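Altville is finally getting its can and bottle drop-off back

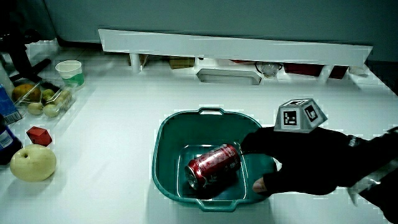 28 June 2023

If you live on the east side of Altville and your garage looks anything like mine, you'll be glad to hear that the drop-off on Pellell Street opens again this Saturday. It's been shut since October, when the old shed roof started letting in water, and I've been driving my empties all the way out to Sturnby ever since. I know I'm not the only one, because I keep running into my neighbors in the line there!

The town put the word out this morning in a short notice on its website. The new place is on the same lot as the old one, behind the Nedeljković bakery, and you get in from the alley side now. The front gate stays locked because that's where the bakery vans load up. Hours are 8 to 2 on Saturdays to start with, and the town says it will look at adding an evening during the week if enough people ask for one. (I'm asking. Put me down.)

So what can you bring? Soda and beer cans, food cans with the labels on or off, and plastic bottles and jugs. Rinse them if you can. Glass isn't coming back yet, and that one stings a little, as I have a whole shelf of pickle jars I was saving up. For glass you'll still have to go to Sturnby, where the bins are by the fire station and open all day.

There's a limit of 200 cans per visit, and please don't crush them. The sorting machine at the county plant reads them better whole, or so the woman on the phone at the town office told me. I've been stomping mine flat for years and feeling pretty good about it, so that's a habit I'll have to break. Paint cans, propane bottles and anything with oil in it will be turned away at the gate, same as before.

The money side is simple enough. Altville paid for the new roof and the concrete pad out of this year's streets budget, and the bakery is letting the town use its water line for hosing things down. You won't be charged to drop anything off. You won't get paid for it either, which I asked about twice – there's no deposit on cans here and no plan for one that I could find.

Parking is the part I'd worry about. There are 4 spaces in the alley and that's it, and on a Saturday morning half the town is in line for rolls around the corner. I'd park on Mill Road and walk, or bring a wagon if you've been storing up all winter the way we have. My kids have already claimed the job of pulling ours.

If you can't make it on Saturday, the curbside truck still takes paper and cardboard every other week, and nothing about that schedule is changing. Questions go to the front desk at town hall, open weekdays until 4.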